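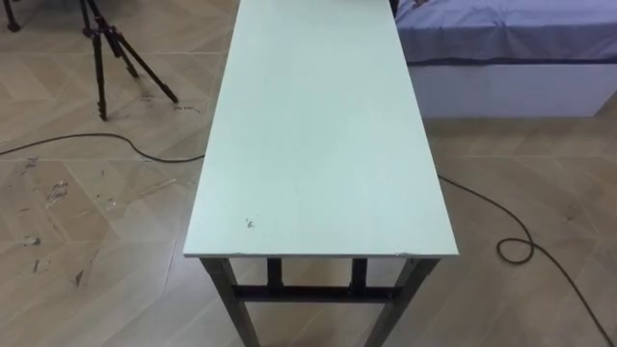 Why does the Moon have so many craters when Earth has so few?

Space rocks have hit both of them, but Earth wipes most of its craters away and the Moon keeps nearly all of its own.

What makes a crater?

A crater is a bowl-shaped hole left behind when a rock from space smashes into the ground. The rock is moving so fast that it doesn't just make a dent. Most of it melts or turns to gas, and the ground is thrown outwards in every direction. That is why most craters are round, even when the rock came in at a slant.

Where did Earth's craters go?

Earth has wind, rain, rivers and ice. Over a very long time these wear down the edges of a crater and fill the middle with mud and sand. Plants grow over what is left. The ground itself moves too. Earth's outer shell is broken into huge slabs called plates, and some of them slowly slide under others, taking old craters with them. Any rock that lands in the deep sea may leave no mark at all.

Earth also has thick air. Small space rocks usually burn up or break apart before they reach the ground. When you see a shooting star, you are watching a tiny bit of rock or dust do this.

Why doesn't the Moon lose its craters?

The Moon has almost no air, so there is no wind and no rain. It has no rivers and no moving plates. A crater there can last for billions of years - until another rock lands on top of it.

Can I see the craters?

You can see the biggest ones with ordinary binoculars. Don't pick a full moon, as the sunlight shines straight down and hides the shadows. A half moon is better. Look along the line between the bright part and the dark part, where the shadows are longest.

Try it yourself

Fill a deep tray with flour and shake a little cocoa on top. Drop a marble from the height of your knee, then from the height of your shoulder. Measure each crater with a ruler and write down the answers. Does the colour of the splash change? Do this outside - flour gets everywhere.

Words by Jade Mapplebeck. Checked by Ida Hellwig, July 2020.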